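Plaklow Practice for Indoor Litter Collection

Reading time: 3 minutes

The Plaklow Practice is a set of written rules for robots that pick up litter from floors in furnished rooms. It applies to two-armed machines working at floor level in homes, offices and small meeting rooms. It does not cover outdoor sweeping, kitchen waste, or the handling of glass and sharp objects. The Practice takes its name from the town of Plaklow, where the first draft was agreed, and it is maintained by the Bavalov Institute. The current text is edition 2, which replaced the earlier edition in April.

Scope and terms

The Practice defines litter as any loose item on the floor that a person would be expected to throw away without asking the owner. Paper cups, tissues, wrappers and empty drink cartons are named in the text. Coins, keys, toys, cables and printed documents are treated as property and must be left in place. An item that cannot be placed in either group is treated as property. 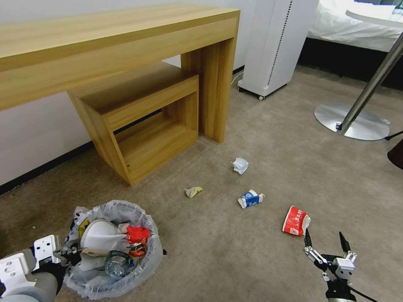
Litter on low-pile carpet, with a lined bin at left.

Handling rules

Part 3 of the Practice deals with grasping and release. One arm is assigned to the container and the other to the litter, and the two roles may not be exchanged while an item is being held. The container arm steadies the rim and keeps the opening clear. The collecting arm takes one item at a time. Items are to be gripped with the least force that will hold them, as cups and cartons may still contain liquid.

A released item must fall inside the rim. If it lands outside, it is treated as a new item and the sequence begins again. Items are never pushed down into the container to make room. Power cords and lamp bases are given a clearance of 16 centimeters, measured from the nearest part of the gripper.
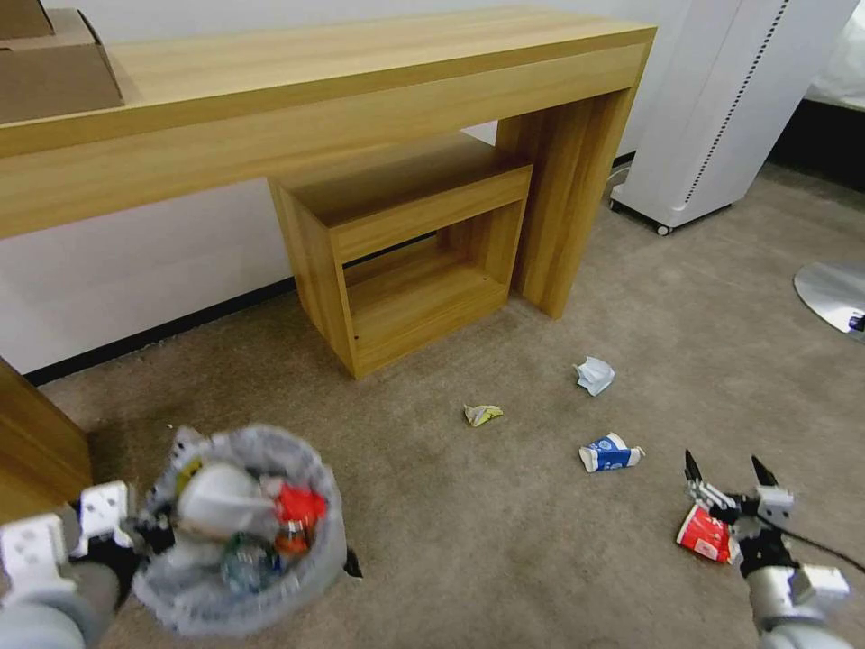

Brennan, in a comment submitted during the last review, argued that the one-item rule was too strict for small wrappers lying together. "It doubles the time and I can't see what it protects," the comment read. The Institute kept the rule, noting that a second item in the grip can hide the first from the machine's sensors. It agreed to look at the matter again in the next edition.

Bags and containers

Rigid bins and soft bags are both allowed. A soft bag must be held open whenever an item is being placed in it, and the opening must be wider than the item. Clear or translucent bags are preferred, so that an operator can check the contents without emptying them. The Practice sets no limit on weight but requires collection to stop when the contents reach the rim.

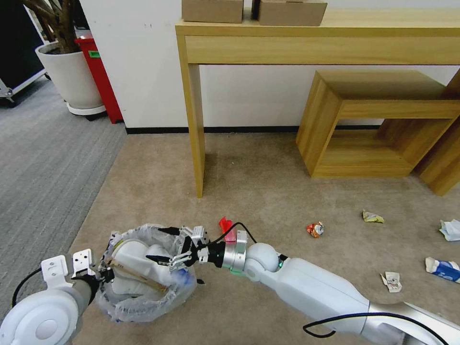 Does a person have to be in the room while the robot is working?
The Practice asks for an operator within sight and reach of a stop control. The operator may be in an adjoining room if the door is open and the whole work area can be seen.

Records and use

Operators keep a log of each session, listing the room, the type of container and any item left in place as property. Dropped items are recorded separately. The Flandolik register, which gathers these logs from sites that choose to share them, held 1,422 sessions when the current edition was prepared. Sites are not certified under the Practice, and a claim to follow it rests on the operator's own records.

See also: Container handling; Operator supervision; Household service robots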